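Zusance Hand-Held Gripper Guide
Section 4: Setting up a station and keeping to the house rules

I wrote this section after my first stretch of table sessions at Madville, and I've been adding to it ever since. If you've come straight from Section 3 you'll have your grippers charged and paired already. If you haven't, go back and do that first, I'll wait!

Everything from here on applies to hand-held work at a table, seated or standing. Work on the arms themselves is in Section 6 and has its own sign-on sheet, so please don't borrow the rules from this one.

4.1 Before you sit down

1. Read the task card right through. The Lowther cards put the object list on the back, and I missed mine for most of a morning.

2. Wipe the table and put out only what the card lists. Your coffee lives somewhere else, sorry.

3. Set the back row of objects first, then whatever you'll be picking up. I like the pick-up object straight in front of my chest, with a clear hand's width on either side.

4. Run your cables under the table and along the floor, flat, and tape them wherever someone has to step over. A loop standing up off the floor counts as a fault and goes in the log.

5. Look behind you and to both sides. You'll want to know who's working next to you before you've got a gripper in each hand.

Caution: Any knife on the object list stays closed, blade fully in, before it goes on the table and the whole time it's there. Check it yourself even if the last operator swears they did. If the lock feels sloppy, swap the knife out and tag it.

4.2 Picking up the grippers

6. Take the left one first, then the right. There's no magic to the order, but the Adodwood checker expects it and will grizzle at you if you swap.

7. Look at the marker cubes. The printed faces need to be clean, with no lifting corners and no stickers. (Yes, someone put a sticker on one. It was a very nice sticker.)

8. Bring both grippers over the table with the fingers pointing away from you. Keep your sleeves back from the cubes.

9. Open and close each gripper twice, slowly. The pads should meet without scraping. If one drags, stop and see 5.2 for seating the pads again.

10. Hold still over the table and count to 2 in your head before you begin. I used to rush this and then wonder why the first bit of every recording was rubbish.

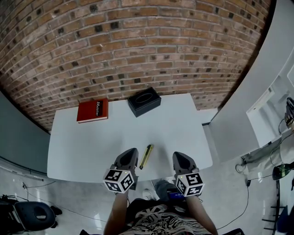
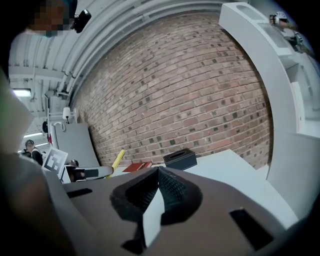 Both grippers over the table, then a look along the finger pads towards the back wall. The red book and the black tissue box are the back-row objects.

4.3 While you're working

11. Approach low and from your own side. If the object's on the left, use the left gripper. Reaching across yourself hides one set of markers behind your forearm, and you'll be doing that take again.

12. Grip anything long near its middle. Pencils, knives and rods all want to swing if you catch them by the end.

13. Knives get lifted only as high as the card says and are never passed from gripper to gripper, unless the card asks for it in so many words. Keep the tip end pointed away from your body and away from whoever's beside you.

14. If you drop something, let it go. Don't lunge! Put both grippers down flat on the table, pick the thing up with your actual hand, and start a new take.

15. Stop when someone walks into your space. Wait till they've gone past.

Note: Session length is capped at 100 takes or when your wrists have had enough, whichever comes first. The old cap was 200 and I don't miss it one bit.

4.4 Packing up

16. Lay the grippers down with the pads open. Closed pads left overnight take a set, and then you're back to 5.2.

17. Return knives to the lockable drawer straight away, before the books and boxes and everything else.

18. Wipe the pads with a barely damp cloth. No solvent, please, it eats the texture.

19. Write up the log. Station, card number, takes kept, takes binned, and anything that felt odd. My fullest page has 136 takes on it from back in June, before the cap came down, and my handwriting at the bottom looks like a spider fell in the ink.

20. Leave the charging lead where the next operator can find it. At Madville that's the hook on the left side of the table.

Pad cleaning and replacement continue in Section 5.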